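Teaching by demonstration (robotics)

Teaching by demonstration is the practice of getting a robot to do a task by doing the task through the robot, in place of writing out the motions line by line. A person moves the arm by hand or steers it from a distance, the machine records the whole affair, and a learning program is left to work out which parts were intentional.

Two methods are in common use. In hand guiding, the motors are slackened and the teacher pushes the arm about like a reluctant dance partner. In remote control, or teleoperation, the teacher holds a separate device – a smaller copy of the arm, a handheld controller, sometimes a glove – and the robot follows. Hand guiding is cheap and direct, but it puts the teacher's own elbows in the camera's view, and a robot that learns from such recordings may come to regard elbows as part of the job. Remote control keeps the picture cleaner. It also removes most of the teacher's sense of touch, as anyone who has crushed a paper cup from across a room can confirm.

History at Benent

The Benent workshop began with hand guiding on a single arm and a control program called Jokum. Its first teaching set held 8 demonstrations, all by Martim Carvalho, who is left-handed and approached everything from the same side. The robot learned this faithfully. A later program, Batell, was written for two arms and remote control, and added a pedal for throwing away a bad attempt. The pedal saw heavy use.

Shota Ishida's notes from February set the house rules that are still followed: no session longer than 10 minutes, a change of teacher after every 4 sessions, and objects moved between attempts so that the robot does not simply memorise the table. The notes also ask teachers to stop correcting small slips so smoothly that the recovery cannot be seen, a request that has proved hard to enforce among people proud of their driving.

Typical tasks

Beginners' tasks involve picking up an object and putting it somewhere else. Containers are popular because they give the task an obvious end, and because a box wall punishes careless steering at once. Trays are more forgiving. A second arm may be fitted even where the task needs one, which gives the teacher something extra to avoid.

Box and tray work at Benent:
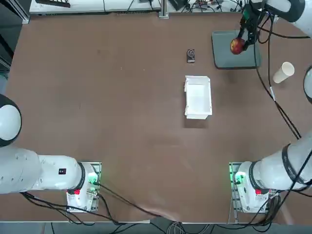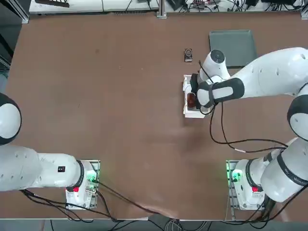
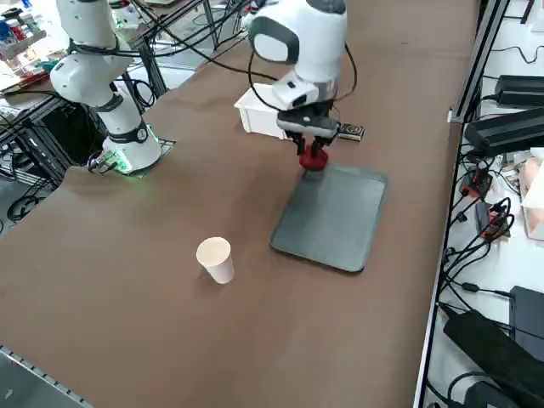
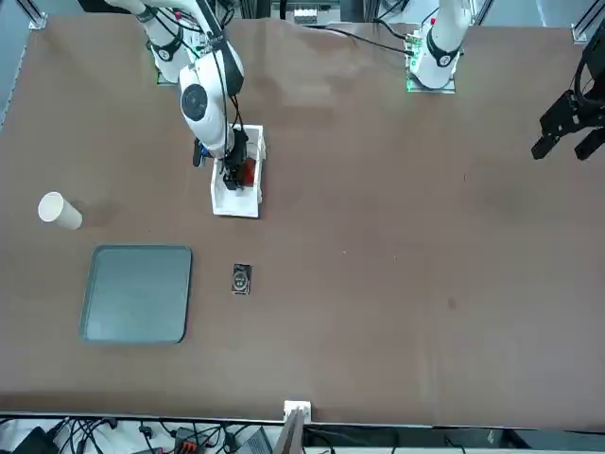 Criticism

Rocha, a rival teaching method, replaces most live demonstrations with simulated ones, and its supporters consider the older practice slow. Carvalho has replied that seven good demonstrations by a patient person are worth more than a night of simulated ones, although he has not said where patient people are to be found. Ishida takes a middle view and would keep the live sessions for anything soft or easily dented, leaving the rest to simulation.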